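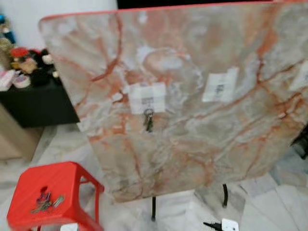 The folding table with its marble pattern.

Home Stories Poems Authors Archive Send your work Contact

The Green Coat

The shop was called Plindetti and it sold only buttons. It stood on Ismail Street, between a dentist and a place that repaired umbrellas, and I worked there for one winter when I was new in the town and did not yet dream in its language.

The owner had explained the system on my first day. Behind the counter there were 428 small drawers, and on each drawer one button was sewn with thread through two little holes in the wood. You did not read labels. You looked at the button on the front, and the same buttons were inside. I liked this very much. In that year I was tired of reading.

In the second week of frost an old woman came in with a green coat over her arm. She put it on the counter as one puts down a sleeping child.

"It had six," she said. "Now it has five."

I looked at the five. They were dark brown, with a thin line of gold at the rim, and when I turned one to the lamp there was a small ship on it. I had dusted the drawers every morning and I knew that we had no ship.

"Where was it bought?" I asked.

"In Hinau. It was not bought. My sister made it."

I told her that I would search. I said it in the polite form, which in this language is longer than the ordinary form, and she waited patiently until I came to the end of it.

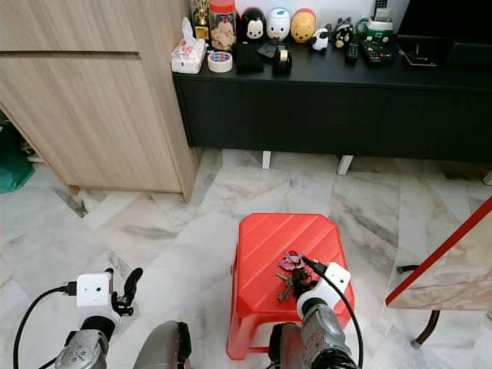

She came back every Thursday. At first we talked about buttons, and then about Hinau, where the boats go out at night with lamps, and where her sister had sewn coats for the whole harbour. The sister had been quick with her hands and slow with her forgiveness. They had quarrelled over a house and after that they did not speak for 16 years. One Thursday she began to cry in the middle of a sentence about fish, and I could not find a handkerchief, so I ran to the back room, where the owner kept a soft white packet with pink and red print, and one tissue was already standing up from it in a tall point, as if it had been waiting for her. I brought the whole packet. She took that one tissue, folded it in four and did not use it.

"The coat came by post," she said. "There was no letter. I looked in the pockets, I looked in the lining. Then I understood that I should stop looking."

"And the button?"

"The button I lost on the train to Retton, when I went at last to see her. I was holding it all the way, and I think I turned it until the thread broke."

I did not ask if she had arrived in time. In my own language I would have known how to ask.

That evening I stayed after closing. The owner had a cupboard for what she called the orphans, single buttons which had come with other lots and had no drawer. They lived in jam jars. I emptied the jars on a cloth, one after another, and pushed the buttons about with a pencil. There were anchors. There were lions, roses, a great many plain ones, and one with the face of a king who looked as if he had toothache. At nine the owner came down in her slippers and looked at the cloth.

"For the green coat?"

"Yes."

"You will not find it," she said, but she pulled up a stool and took a pencil too.
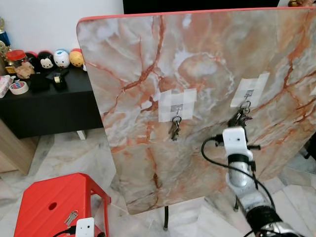 We worked until the heating went off. She told me that a man had once asked her for a button his dog had eaten, and that a bride had come on the morning of the wedding with 25 loops on her dress and only 17 buttons. I laughed, and then noticed that I had laughed at the right place, without waiting to translate. It was the first time.

We did not find the ship. I wrote to the button works in Retton, with a drawing, and they answered kindly that they had stopped making such things before I was born. I read the letter three times to be sure that it really said no.

On the next Thursday I told her. She nodded, and she did not look surprised. Then she took the coat and put it on, and I saw it for the first time on a person. The missing button was the second from the top, over the breast. The two sides of the cloth stood a little apart there, and a piece of her grey jumper could be seen.

"It is cold at this place," she said, and put her hand flat on it.

"I could move the lowest one up," I said. "At the bottom it is not noticed so much."

She thought for a long time. Outside the umbrella man was taking in his sign.

"No," she said. "But sew the others stronger. Please."

So I sewed them. I used waxed thread and went through each hole six times, as the owner had taught me, and I wound the thread under every button so that it had a little neck to stand on. She sat on the customers' chair in her jumper and watched my hands. When I came to the empty place I saw that a few ends of the old thread were still there, dark green, very fine. I had the scissors open – then I closed them and went on to the next.

She paid for the thread. She put on the coat, closed five buttons, and walked out with her hand over the gap, in the direction of the station.

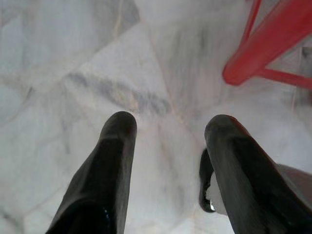
Pale marble floor, with something red at the corner.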